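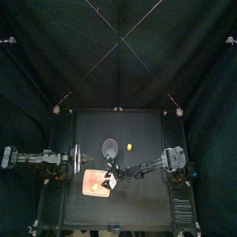 Jilgate opened by asking why we still bother with hand guiding at all when the remote setup is up and running, and whether the 108 recordings we already have wouldn't be enough to train on. Fair question! We ended up spending most of the first half on it, so my notes are long here and thin everywhere else (sorry).

Teaching session catch-up, February
Notes kept by me again

Hand guiding or remote
Of the 108, 50 were done by hand, with a person holding the wrist and walking the arm through the move. The rest were done from the remote station. I like the hand ones because you feel it right away when a joint is getting close to its limit. The Delacroix side likes the remote ones because no elbows or sleeves wander in front of the camera, and I have to admit they are a lot easier to clean up later. We went back and forth on this for a good while and agreed to keep both, but label them properly, which I should have been doing from the start.

Task for the next batch
Same task, the yellow piece into the tray. We talked about adding a handoff between the arms and decided to leave that for now. Starting spots get moved between runs, and we want the approach slower. I watched myself back on a few of the remote runs and wow, I rush the last bit every single time.
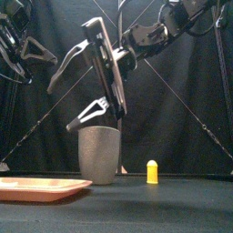

Sorkmont table: both arms over the work area, grippers open.

Remote station
There's a lag on the left controller and everyone who has driven it has grumbled. Zilura thinks it's a setting and will send over the one they use. If that doesn't help we swap the controllers side to side and see if the lag moves with them. I also asked for a footrest, because an hour in that chair does my back in, and that was approved without a fight.

Bad runs
We had been throwing out every run with a fumble in it. Jilgate made the case for keeping the ones where the operator misses and then recovers, and I came around to that pretty quickly. Runs that just stop halfway still go in the discard folder. I pulled 12 from the discards for a second look.

To do
Me: label the 108, hand or remote
Zilura: send the controller setting
Delacroix: go through the 12 and say keep or drop
Jilgate: write up what counts as a recovery

Next catch-up is in March at 2 p.m., same call link.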